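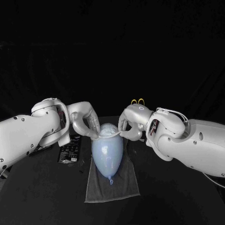 Home Reviews Party Crafts About

Nolari pastel balloons, bag of 70

Posted by Mercedes Lozano
9 comments | Share

I've bought more balloons in the last few years than any grown woman should (two children, a niece, and a sister who thinks a Friday is reason enough for bunting), so I've got opinions. The Nolari pastels have been my go-to since April and I keep getting asked about them, so let's have it all in one place.

The colours first. You get pale blue, a buttery yellow, mint and a pink that's much nicer than the one on the packet. The blue is my favourite by miles! It stays soft and milky even when the balloon is fairly full, where the Basus ones I used to buy go see-through and a bit sad. The mint is the weak one. Against a white wall it hardly shows up at all, so I mostly use it as filler in an arch.

Now, the necks. If you've ever tied a whole arch's worth you'll know why I care. These are on the thin side, and the rim is quite fine, so you do have to get your fingertips properly under it before you stretch it over a pump nozzle. Long nails are a menace. Once you've got hold of it there's plenty of give though, and I can tie them without that horrid pinched feeling I got from the thicker Villca ones. My friend Mei-kuen blows hers up by mouth and says they're stiff for the first puff - give them a good pull beforehand and they're fine.

I lost four out of the bag, all on the pump, and all my own fault for chatting. Put a folded towel on the table while you're tying, by the way. Balloons skid about on a bare top and a towel holds them still, plus it saves them from crumbs, which pop more balloons in my house than the children do.

They kept their shape for almost 9 days with plain air, going a bit wrinkly at the neck end by then. I haven't tried helium so can't help you there.

Grumbles? The bag doesn't reseal and I'd like to buy single colours. There's a box of 200 but it's the same mix, mint and all.

I'd give them four out of five. I've got another bag in the cupboard for my niece's birthday and I'll be hiding the mint ones in the middle.

Share this | Save | Print

You might also like
Orkemex hand pump: three parties on
Paper chains that don't sag
Villca balloon arch strip
Tablecloth clips, good and bad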